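Trier bouteilles, plastiques et canettes sans y passer la soirée

Rubrique Cuisine et rangement, mis à jour le 14 juin 2024

Pendant longtemps, chez nous, le tri sélectif a consisté en un grand sac posé derrière la porte de la cuisine, dans lequel tout le monde jetait tout en se promettant de séparer plus tard. Plus tard, c'était moi, accroupi devant les conteneurs de la rue Gelari, sous la pluie, à repêcher des canettes poisseuses entre deux bouteilles de bière. J'ai fait ça assez d'hivers pour avoir un avis sur la question.

Mon avis est qu'il faut trois paniers et une table. Le reste de cette page concerne les détails, qui sont nombreux et pas tous passionnants, mais vous êtes venus lire une page sur le tri des bouteilles, on ne va pas se mentir sur le programme de la soirée.

Les paniers

Prenez des paniers en tissu, carrés, tous du même modèle. Carrés parce que les ronds laissent entre eux des triangles de vide où viennent mourir les capsules. Du même modèle parce que sinon quelqu'un décidera que le plus joli est celui du courrier, et vous aurez des factures avec vos canettes.

Le gris chiné est ce qu'on trouve de moins cher et de plus indulgent pour les taches. Un intérieur foncé aide aussi. J'ai essayé un modèle à fond blanc acheté dans un moment d'optimisme : au bout de deux semaines il racontait toute notre consommation de sirop de grenadine.

Le tissu a un avantage sur les bacs rigides, c'est le bruit. Une bouteille posée dans un bac en plastique à onze heures du soir réveille l'étage. Dans un panier souple, elle fait un petit « pof » discret et personne ne sait à quelle heure vous avez fini la bière.

L'inconvénient, vous l'avez deviné, c'est que ça boit. Tapissez le fond d'un vieux torchon plié ou d'une feuille de journal, à changer quand l'odeur vous le signale. Et n'y mettez jamais une canette à moitié pleine. Je le dis pour mon beau-frère, qui ne lit pas ces pages.

Les étiquettes

Un mot par panier, en lettres noires et grasses, sur une feuille blanche glissée dans un petit support transparent posé devant. J'ai connu des étiquettes plus ambitieuses, avec pictogrammes, exceptions et renvois en bas de page. Houshang Taheri, qui gère la cuisine commune de la résidence Clonbridge, avait rédigé pour la sienne un règlement que j'ai lu en entier, debout, mon pot de yaourt à la main. À la fin je ne savais toujours pas où le mettre. Il est depuis revenu au mot unique et les relations de voisinage s'en portent mieux.

Si votre cuisine est fréquentée par des gens de plusieurs pays, l'anglais fait l'affaire : Bottle, Plastic, Can. On peut chipoter sur le premier, car une bouteille en plastique reste une bouteille, et il y aura toujours quelqu'un pour vous le faire remarquer. Mettez déjà du verre dans le panier du verre avant l'arrivée des invités, les gens copient ce qu'ils voient bien plus volontiers qu'ils ne lisent.

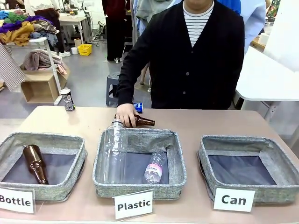
Faut-il laisser les bouchons sur les bouteilles en plastique ?

Laissez-les vissés, sauf consigne contraire de votre commune. Videz la bouteille, écrasez-la un peu dans la longueur et revissez : elle ne regonfle pas et le bouchon ne part pas se promener sous le réfrigérateur. Pour le verre, c'est l'inverse, on retire capsules et couvercles.

Passer à la table

Le tri se fait debout, à hauteur de hanche. C'est le seul conseil de cette page pour lequel je me battrais. Posez les paniers côte à côte sur le bord de la table, les objets à trier derrière, et travaillez de face. Mon dos avait 344 objections à l'ancienne méthode et n'en a plus qu'une ou deux, qui tiennent à l'âge.

Choisissez une table claire et lisse. Les gouttes s'y voient, on les essuie tout de suite, et l'on évite le rond collant découvert au petit déjeuner sous le coude de quelqu'un. Si la vôtre est en bois brut, étalez d'abord une toile cirée, même laide. Surtout laide, d'ailleurs, vous n'aurez pas de scrupules.

Quelques habitudes qui font gagner du temps :

Commencez par le verre. C'est lourd, ça roule, et une bouteille de bière couchée finit toujours par trouver le bord de la table.

Prenez les bouteilles par le col pour les soulever, puis couchez-les dans le panier au lieu de les lâcher debout. Elles s'y calent entre elles et le panier ne bascule pas.

Gardez les canettes pour la fin. Écrasées ou non, c'est un débat où je refuse d'entrer, demandez à votre centre de tri. Le nôtre, à Cledau, les préfère entières.

Ne rincez pas comme pour un banquet. Bien vider suffit, et un fond d'eau savonneuse de vaisselle pour ce qui colle vraiment.

Les petits objets en verre ne vont pas d'office avec les bouteilles. Verres à boire, vaisselle, verrines épaisses : en général c'est refusé, la composition et la température de fusion ne sont pas les mêmes. Mettez-les à part, sur un coin de table, et vérifiez.

Une bouteille d'eau Volvic et une bouteille de soda vont dans le même panier, je précise parce que la question m'a été posée par un adulte. 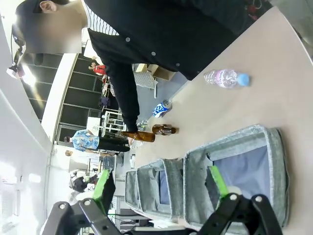

ENTRETIEN ET PETITES RÉPARATIONS

Laver un panier en tissu

Commencez par regarder s'il y a un carton rigide dans le fond ou les parois. S'il est amovible, sortez-le. S'il est cousu, oubliez la machine : brosse souple, eau tiède, savon de Marseille, et on éponge. J'en ai passé un à 60 degrés avec son carton. Le résultat était une sorte de béret.

Pour l'odeur de bière, saupoudrez de bicarbonate le soir, secouez le matin dehors, du bon côté du vent. Pour le sirop et le soda, eau tiède d'abord, sans frotter, sinon le sucre s'enfonce dans la trame. Séchage à l'air, panier retourné sur deux cuillères en bois afin que les bords respirent.

Redonner de la tenue aux bords

Au bout de quelques mois, les rebords s'affaissent ou s'enroulent, et le panier prend un air découragé. Un fil de fer gainé, glissé dans l'ourlet par une petite entaille puis recousu, le redresse pour longtemps. Ceux de la quincaillerie Kordestani se coupent avec une simple pince. Arrondissez les extrémités du fil en boucle, vos doigts passeront par là tous les jours.

Les parois molles se soutiennent avec une bande de carton fort, coupée un peu plus bas que le bord et glissée entre la doublure et le feutre, si la couture le permet. Dans le cas contraire, posez-la simplement à l'intérieur et changez-la quand elle gondole.

Décoller une étiquette de bouteille

Certaines méritent une seconde vie, notamment les bouteilles brunes, très bien pour l'huile ou le vinaigre maison. Eau très chaude et cristaux de soude, une nuit, la bouteille remplie elle aussi pour qu'elle cesse de flotter. L'étiquette vient d'un bloc au matin, ou alors elle ne vient pas du tout et c'est une colle moderne, auquel cas il faut de l'huile de table et de la patience. Gardez deux bouteilles, pas davantage. J'en avais 13 en janvier dans le placard sous l'évier, toutes promises à de grands projets d'huile au romarin. Je n'aime pas tellement le romarin.

Quand vider

Dès que le panier du verre devient pénible à porter d'une main. N'attendez pas qu'il soit plein, les anses en tissu cousu n'ont pas été pensées pour ça et elles lâchent dans l'escalier, jamais sur le palier. Le plastique peut patienter, il ne pèse rien et occupe toute la place, un peu comme certains invités. Les canettes, en été, sortez-les plus souvent à cause des guêpes.

Et pensez à remettre les paniers dans le même ordre en revenant du conteneur. La main s'habitude vite à un emplacement, et le matin, avant le café, elle ne lit pas les étiquettes.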